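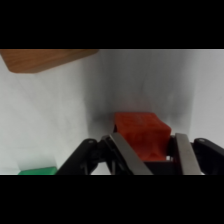

The spare room has been painted twice now and I have finally settled on a method for getting white walls that look white. Most of what I got wrong the first time was in the choice of paint and the order of work, so these notes cover both. They apply to plaster in reasonable condition. Lime plaster and anything with damp behind it need different treatment and I have no experience with either.

First, the colour. There is no single white. Every tin labelled white has a small amount of tint in it, or has none and shows the slightly cold cast of the pigment itself. In a room that faces north the light is already blue, and an untinted white will read as grey for most of the day. Our room faces north-east. The first coat I put on was a trade brilliant white, and by three in the afternoon in January it looked like the inside of a fridge. The replacement was mixed at Sadowski, the decorators' merchant on the ring road, under their code 3869. It is a white with a trace of yellow and less black. On the card it looks like cream. On the wall it looks like white.

The card is of limited use for this reason. Paint bounces light on to the other walls, and the effect builds up in corners, where two surfaces face each other. A tint that is invisible on a flat sample will be obvious there. I now paint test pieces on lining paper, A2 or larger, and fix two of them either side of an internal corner. Look at them in the morning, at midday and under the lamp you will use at night. Leave them up for at least two days. Petronella Masilela, who taught me to hang paper years ago, uses folded mounting board for the same job and stands it on the floor, which saves the tape marks.

Sheen matters more than I expected. A dead flat emulsion scatters light evenly and hides poor filling. It also marks if you brush past it with a coat on. The so-called durable matts have a little more sheen, and when the light comes in along the wall they show every ridge. The window here is close to the long wall, so the light rakes across it from breakfast until late morning. I chose flat for that wall and durable matt for the other three. The two were mixed to the same code and the difference does not show at the corner unless you go looking for it with a torch.

Preparation took the most time. The order was as follows.

Wash with sugar soap, rinse, leave overnight.
Rake out cracks and fill slightly proud.
Sand with 120 grit on a block, then 180.
Go over the wall with a torch held flat against it and pencil a ring round anything that throws a shadow.
Fill the rings, sand again, remove dust with a damp cloth.
Mist coat on any bare plaster or filler.
Two full coats, with the cutting in done one wall at a time.

The torch step is the one I left out on the first attempt. Filler shrinks as it dries and the dip it leaves cannot be seen in ordinary room light. I used Nudik fine surface filler for the shallow repairs and an ordinary powder filler for anything deeper than a fingernail. The Nudik sands very easily, perhaps too easily, and it is possible to take it below the level of the wall without noticing. A longer block helps.

On mist coats: the usual advice is to thin the emulsion with water, and the ratios given vary a good deal. I thinned mine by volume until it ran off the stirrer in a steady stream and did not measure it further. On patches of filler it can be brushed on and left. Without it the filler draws water out of the first coat and dries to a different sheen, an effect known as flashing. The flashing on my first attempt was still showing through after a second coat, and the only cure was to sand back and seal.

Rollers next. I had been using whatever sleeve came in the tray set. Busisiwe Shabalala at Gundale lent me a medium-pile woven sleeve from Drasten and the stipple was noticeably finer. New sleeves shed, whatever the packet says. Wrap the sleeve in masking tape, pull the tape off, and repeat until it comes away clean. Wash it once before use and spin it nearly dry.

Cutting in should be done with the same tin and rolled while it is still wet. If the edges are brushed all round the room first and the rolling is done after lunch, the brushed band dries separately and leaves a frame round every wall. On white this shows as a faint grey border, mostly at the ceiling. I keep the brush work to one wall, roll up to within a brush's width of the edge, and lay off from the top in one direction.

Coverage: some 5 litres did the room, both finishes together, with enough left in a jar for touching up. Touching up flat white is possible for the first few months. After that the wall has shifted slightly in colour and the patch will show, so it is better to repaint from corner to corner. I have written the code on the lid and on the back of the light switch plate.

The skirting is still in its old gloss, which now looks distinctly yellow. I have a tin of water-based satin for it and plan to start on Wednesday, after the filler round the door frame has gone off.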